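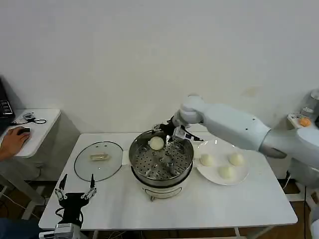
Photo: Etness Kitchen Pages

The steamer comes out first, before the kettle and before anybody's coat is properly off. "I like it to be on the table when people arrive," says the woman who runs the bun mornings at Oltarside, a community kitchen with one long hallway and a great many hooks. "It makes them hungry, and hungry people listen!"

She has been steaming buns since she was 14, in an aunt's apartment above a dry cleaner's, and she talks about them the way other people talk about their gardens (fondly, and with a fair amount of complaint). Her early ones were flat. Then they were yellow. Then, for one whole winter in Bragança, where she had gone to study and couldn't find the flour she wanted, they were "like something you'd use to stop a door."

What changed was space. She used to pack the tray because she hated waiting, and the buns swelled into each other and tore when she pulled them apart. "I was so greedy about it. You want every last one in there, and the steam has nowhere to go. Leave them some elbow room, I tell people, the way you'd want it on a bus."

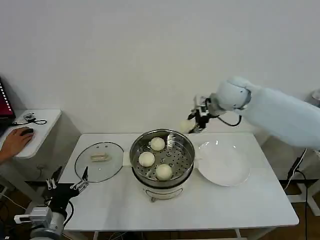

Buns on the steamer tray, with the glass lid set down to the left.

Her own steamer is an Ustorberg, bought secondhand, and she is loyal to it in spite of a dial whose markings she has never trusted. She goes by the clock on the wall, with the water already boiling, and then she turns off the heat and makes herself stand still for 5 minutes with the lid on. That last part took her years. "My aunt would slap my hand away. If you open it in a rush, they wrinkle up like fingers in the bath."

She has opinions about lids, too, and will share them whether or not you've asked. Bamboo is lovely, she says, and she keeps one at home for company, but for teaching she wants glass, so people can look all they like without lifting it. She wraps a dish towel under it when the kitchen is cold, and she always tips it away from herself when it comes off.
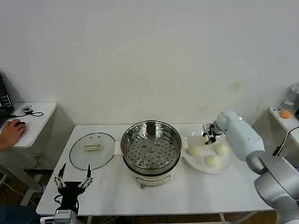
Serving is where she gets a little strict. She likes a plain plate and not too many buns on it, partly for looks and partly so the bottoms don't stick to one another. Three on a round white plate suits her very well, even if a clear cup has to share the space with them. "People will pile them up like oranges. Please don't. Give them a plate each if you have to, and wash the plates after, it won't kill you."

I asked what she puts inside. Nothing, mostly, at least for beginners. A plain bun shows you what you did with the dough, and she would sooner have six people make plain ones well than send them home with pork filling leaking into a paper bag. The fillings come in November, when the evenings draw in and the regulars start pestering her for red bean.

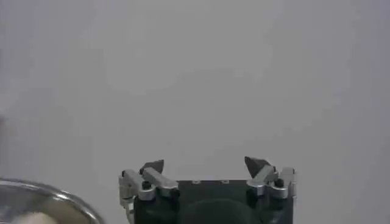 Her dough, as she gave it to me

Flour, warm water, yeast, a spoonful of sugar and a very small spoonful of oil. She wouldn't be pinned down on the amounts ("it depends on the flour, and the weather, and you"), but she was firm about kneading until it feels like an earlobe, and about a second rest once the buns are shaped. Each one sits on its own little square of paper. Leftovers go in the freezer and get steamed again straight from frozen, and she eats hers for breakfast with butter and too much jam.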